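# The Red Curtain

The first thing Carter Després ever said to me was that my red was wrong.

I'd only been at Lachance nine days. We dye fabric there, mostly boring fabric – restaurant napkins, choir robes, a whole lot of navy blue – and I was still at the stage where I smiled at everybody in the hallway and didn't know which of the microwaves you were allowed to use. I had a strip of wet cotton pinned up over the sink and I was feeling pretty good about it, and this tall guy in a brown cardigan walked by, backed up two steps, and said, "That's wrong, you know."

"Wrong for what?" I said.

"For the curtain."

So that's how I found out there was a curtain.

It belonged to the Nerine, the old theater down in Plirkthorpe, and it had been hanging there since before my mother was born. The bottom third had gone in a flood. The top was still good (dusty, but good) and the theater people wanted new velvet for the bottom, dyed so well that a person in the front row couldn't find the seam. They'd been to two other dye houses already. They had 300 dollars for sampling, which buys you a nice lunch and a lot of stirring, and my new boss had said yes anyway. She'd seen her first musical there and she went all soft about it.

Carter had been working on it since June. He had a notebook going. The color cards went up to number 100 by the time I arrived and he hated every single one of them.

"The trouble is it's two reds," he told me, that first week. We were eating crackers over his notebook, and I could see where he'd pressed the pen so hard it went through the page. "There's the red you see when the lights are on it, and then there's the red in the folds. If I get one I lose the other."

"Couldn't you just mix them?"

He gave me such a look!

I mixed them, of course. I stayed late to do it, and I messed it up and got a kind of brick, and then I got a kind of ham. But there was a minute in between, maybe four drops' worth, when it went somewhere really lovely and I yelled out loud. After that I was on the curtain too. We'd fill the tubes in the morning, put a cap on every one, stand them in the blue rack, and go stare at them under the white light until we couldn't tell red from a hole in the ground.

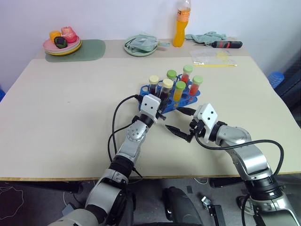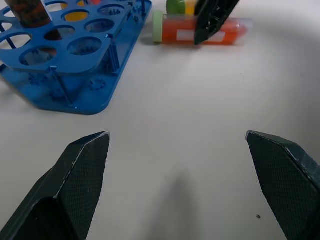

Brittany Paquette

You get funny about colors when you do it all day. I started seeing our dark one everywhere. It was in the beets at my sister's house and in the lipstick of a woman on the bus, and I followed a parked car around its whole body once trying to decide if it was closer to the dark red with the pale yellow cap or the one next to it with the cream cap. (The man was sitting in the car. He rolled down the window and asked me if I was all right.)

The orange ones were my idea. Carter thought they were a waste of time. But I'd been down to the Nerine by then, and I'd stood on that stage with my head tipped back while somebody in the booth brought up the lights, and I swear there was orange way down under the red, like when you hold your hand over a flashlight. I told him so on the drive home. He didn't say anything until we were past the grain elevator.

"How much orange?" he said.

I had no idea how much orange. That was October and the rest of October. We tried the yellow-looking one and then the redder one, one drop into the bright red, then two, then we'd forget whether it had been two or three and pour the whole thing out and start over. Carter quit writing so hard. He started bringing the good crackers.

Then the velvet came. It came from Kumberg, who'd made us wait and wait for it, and it was on a bolt so heavy we had to walk it in sideways, bumping it against both walls. I cut a piece off the end as big as a slice of bread. We did it the way we'd done the cotton, same dark, same bright, same orange, and it came up out of the pot looking like a drowned cat.

"It's wrong," I said. I could've cried. I might have, a little.

"It's wet," said Carter.

"It's wrong and it's wet."

"Go home, Brittany."

I did go home. I ate cereal standing up and watched half of a show about people buying boats. I called my mother and told her I was going to quit and go back to the bank, and she said, "Well, you liked the parking at the bank," and we left it at that. Around ten I got back in the car.

His cardigan was over the chair but he wasn't in it. The piece of velvet was clipped to the line and he'd brushed it, all one direction, so the pile stood up. Next to it he'd clipped the scrap the theater gave us, the only one we had, a corner with a bit of gold thread still in the hem. I turned on the lamp and walked backward as far as I could go, until I had my shoulders against the door, which seemed like a fair distance for the front row.

I couldn't find the seam. I know there wasn't a seam, they were two separate pieces on clips with air in between, but you know what I mean. My eyes went right across. So I folded our piece in my hand to see what it did in the fold, and it went down dark and then there it was at the very bottom – that warm bit, the flashlight bit.

"Well?" said Carter. He was in the doorway with two cups of coffee. I'd been leaning on the other door, the one we never use, and I hadn't heard him at all.

"Did you know I'd come back?"

"No," he said. "They're both for me."

But he gave me one.

We hung the whole thing in the spring. It took seven of us and a ladder I didn't care for. They'd put on a free show for the town that night, a magician and the high school band, and Carter and I had seats in the front row that said RESERVED on pieces of masking tape. He wore a tie. When the house lights went down he leaned way forward with his elbows on his knees and looked and looked, and I knew exactly which part he was looking at, and I could feel myself getting ready to be mad at him.

"What?" I whispered.

"The gold thread's a little off," he said.

The lady behind us told him to shush. The band started up, sort of, all except the drums, and the curtain gave a jerk and then a long shiver, and went up.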